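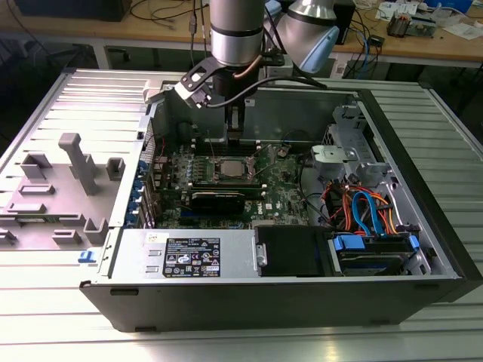

My job this summer is to take memory out of a computer and put it back in, over and over, by way of a robot arm, so that a learning system can one day do it without me. I have a degree. The computer is an old Dell tower laid on its side with the lid off, and the whole difficulty of the project comes down to the last inch or so, when two dark fingers have to get in near the memory slots without brushing the cables on the way. A person does this while talking about lunch. I do it holding my breath, and my shoulders have started to come home with me in the evening.

The target is 900 good episodes. Tonight we stand at 769, and I will not be taking questions about how many we recorded to get there. An episode is one full attempt, from the arm hanging over the case to the arm hanging over the case again, with something useful in between. Tsion Assefa watches all of them afterward and marks each one keep or drop. She is a kind person and she drops mine without mercy. Her notes are short. "Hesitates." "Why the detour?" One said only "no."

The detour was me avoiding the graphics card, for the record.

What I hadn't understood when I signed on is how much of my own character would end up in the data. I dither. I come down, stop, think about it, go up a little, and come down again in the same place. Pin-yu Shih trained a first version on the early batch, and the thing dithered beautifully. It hovered over the slots exactly the way I do before parallel parking. Everybody in the room knew whose episodes those were.

So now there are rules, written by Pin-yu and taped up by the door:

Don't pause longer than 2 seconds unless you're stuck.
If you're stuck, stay in the episode and get yourself out.
Shift the case a little between runs.
Don't be clever.

The second one is the one I like. We used to throw away every fumble, which gave us a system that had never seen anything go wrong and had no idea what to do when it did. It would miss the module, close on air, and carry the air very carefully to the drop-off point. Now we keep a share of the recoveries, and Tsion asked for 50 deliberate ones. I'd like to say it was hard to mess up on purpose. My first ten took less time than my coffee.

Shifting the case is the boring part, and I skipped it for most of a morning, thinking an inch here or there couldn't matter. Kedir Lemma looked at a plot of the starting positions and asked if I had glued the thing to the table. That morning's work is now in a folder called Bellia, after the cafe where I went to sulk.

We have until December, and after memory comes the cables, which bend, and which I'm told Loukia Spanos has volunteered me for. I've asked for a different chair. Tomorrow I need 25 keepers before lunch — Tsion's number, she was smiling when she said it — and I still haven't moved the case.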